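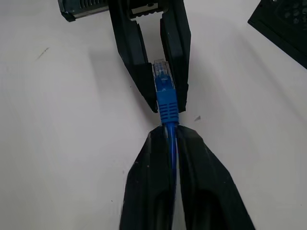

Cabling and Rear Panel Layout of a Desktop Workstation
Student project report, Computer Hardware Fundamentals
Submitted by Loubna Mansour, Brarkitstead Technical College

Summary

The project examined how the rear connections of a tower computer can be laid out so that a person unfamiliar with the machine can connect it correctly. The work covered the network lead, the audio jacks and the peripheral ports. It formed part of the Lirklow module on workplace installation and was carried out in the hardware room at Droltumgate over 4 sessions in May.

Background

New workstations at the college are delivered to offices without their leads attached. The person receiving the machine is given a single printed sheet and is expected to do the rest. Staff who were consulted before the project began reported that the network lead was the connection they were least sure of, as the plug fits only one way up and the latch is easily caught on other leads when it is pulled through a desk opening.

Leads with a molded boot were therefore chosen for the study. The boot forms a hood over the latch, and the ridges on it give the fingers something to hold. The plug body is clear plastic, so the colored wires can be checked by eye before the lead is used. Leads on which the wires could not be made out were set aside and returned to stores.

Method

The tower was placed on a table with its rear side facing the working position. A written connection order was then drafted, tried and revised. The order adopted was as follows.

1. Turn the power supply off at the wall and leave the power lead disconnected.

2. Stand the case upright, well back from the front edge of the table, and find the main parts of the rear side: the vented area at the top, the stack of slot covers, and the jacks and ports beside and below them.

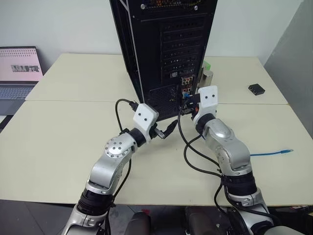

3. Connect the network lead. Hold the plug by its boot and push until the latch clicks.

4. Connect the keyboard and mouse, then any other peripherals.

5. Connect the audio leads by color – pink for the microphone, green for the speakers.

6. Tie the leads loosely to one side, clear of the mesh grille, and connect the power lead last.

Results

The revised order was shorter than the first draft, which had begun with the audio leads. Placing the network lead early left more space for the hand. Readers of the draft also asked for the parts of the case to be named in everyday words, and "expansion slot" was replaced by "slot cover" throughout.

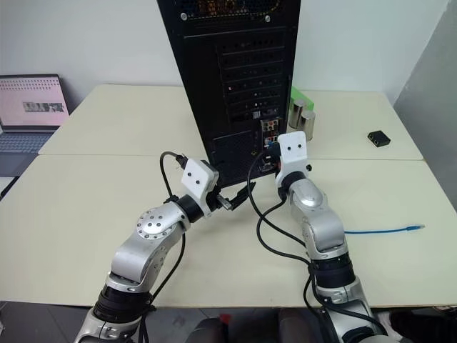

Figure 2. Rear of the tower, with the audio jacks and ports at the right-hand side.

Two difficulties remained. The ports stand close together in a narrow strip, and a bulky plug in one of them can hinder access to the next. The second concerned the printed sheet, on which the port symbols were too small to be read at arm's length. Both points were discussed at the Wednesday review with the Tăng study group, which was preparing a similar sheet for laptop docks.

Recommendations

The connection sheet should be reprinted with larger symbols and with the steps in the order given above. Booted network leads should be supplied with all new workstations – a shorter lead is preferred where the wall socket is beside the desk. A copy of the sheet should be kept with each machine.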